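The Pillowcase Lessons

At Dollska, grown adults spend their evenings teaching a machine to make the bed. I went to help, and was asked to slow down.

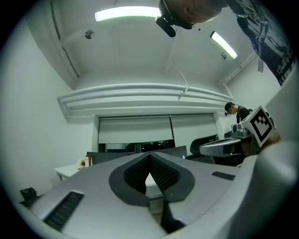

The first thing you learn is that you don't know how to put a pillow in a pillowcase. You have been doing it since childhood, probably while thinking about something else, and the moment somebody takes away your fingers and hands you a pair of plastic jaws, the knowledge leaves the building. I stood there in November with a gripper in each hand and a pillow at my mercy, and I could not for the life of me remember which end goes in first. (Either. It's a pillow.)

Dollska is a small company that collects demonstrations. Its customers want robots that can do things with two arms, and its staff do those things over and over so the robots will have something to copy. The hand-held grippers do double duty: they open and close the way the robot's will, and the camera on each one sees more or less what the robot's camera will see, including the jaws, the ceiling and a good deal of the operator. A square marker on the gripper, printed in blocky black and white, helps the software work out where one hand is when the other hand is looking at it. You squeeze, the jaws close, and everything you do is kept, along with everything you wish you hadn't.

My teacher was Mawuli Wumbei, who used to restring tennis rackets and has the patience that implies. He runs the late shift on a job known as Restness, after the guesthouse chain that is paying for it. Restness would like its beds made by machine. It has been told that pillowcases are a sensible place to start, in the way that people who want to climb mountains are told to buy boots.

"Go as slowly as you'd like the robot to go," Wumbei told me, "and then don't stop in the middle to admire it."

I stopped in the middle to admire it. He marked the take as bad, which at Dollska is done with a foot pedal and no visible emotion.

Hesitation is the great sin of the trade. A person who pauses with a corner of cotton in the air is thinking, but the recording doesn't include the thinking. It includes the pause. Feed a robot enough pauses and it will learn to pause too, with great conviction, holding up its corner of cotton like somebody waiting for a cab. Wumbei had a robot that did this for the whole of one spring. They traced it back to an operator with hay fever.

Speed is the other sin, and it was mine. At home I do a pillow in the traditional style, which is to pin it under the chin and swear. The chin is out. The grippers have no chin, so neither may you, and the same goes for the knee, the hip and the forearm sweep that flattens the case when you're done. For an hour I kept catching myself leaning in with some part of my body the robot would never own. Wumbei says cooks are the worst for this and that knitters are the best. He has hired two knitters and is hoping to be introduced to more.

There is another way to teach a robot, and Dollska does that as well. It's the one you have seen in videos: the operator sits at a set of control arms, moves them about, and the real robot follows along like a resentful younger brother. The arms here belong to a rig called the Henero. Everybody in the office refers to it as though it were a coworker with a difficult home life. The Henero needs warming up. The Henero doesn't like fleece.

What the Henero has going for it is honesty. Whatever it records, a robot has really done, with its own motors and within its own reach. With the hand-held grippers, you can record a lovely piece of work that calls for an elbow where the robot has none, and you'll hear about it from the engineers the next morning. Against that, it takes 10 minutes to do with the Henero what takes 3 by hand, and the operators come off it with the look of people who have been parallel parking for a living.

I was given a turn. I moved my right arm and, on the other side of the table, a much larger right arm moved too, a moment later and with less charm. You can see the pillow, but you can't feel it. I closed the jaws on what I took to be the hem of the case and lifted, and the pillow came along, and the case, and the towel they had been lying on. Wumbei reached for the red button without hurrying. He has clearly reached for it before.

The argument over which method is better has been going on longer than the lease. The engineers like the Henero because its data is tidy. The operators like the hand-held grippers because they can use them anywhere and go home with their shoulders intact. The current settlement, which pleases neither side, is to gather most of the takes by hand and save the rig for the parts where the robot's reach gives out, chiefly the final tug at the far corner.

Then there's the question of mess. I had assumed a robot would want its lessons neat, with the same pillow squared up on the same spot every time. A robot taught that way is very good at that pillow and will have nothing to do with any other. So the operators toss the pillows down. They turn the cases inside out, and they change tables, and they swap the good cotton for the sort of polyester that clings to everything it meets. Wumbei keeps a bag of cases washed to the texture of felt, donated by an outfit called Essien that launders for hotels and was, I gather, glad of the cupboard space.

The bad takes aren't all thrown away, either. If you drop the hem and pick it up again without fuss, the recovery is worth having, and Wumbei would sooner have that than a perfect run. A robot that has only ever seen success has no idea what to do on the floor. I found this encouraging. I spent a good part of the evening on the floor.

By the end of my shift I had 10 takes to my name, and Wumbei agreed to keep 5. He played me the best of them at double speed, seen from my own left hand: the jaws nosing along the hem, finding it, losing it, finding it again, and then the case going on in one long pull. It looked quite competent. It looked like somebody who had made a bed.

Restness expects to try the robot in one of its smaller guesthouses, on the ground floor, in a room with no headboard. Duvet covers come after that. I asked Wumbei how you teach a duvet cover, and he looked at the bag of pillowcases for a while and said they were still hiring.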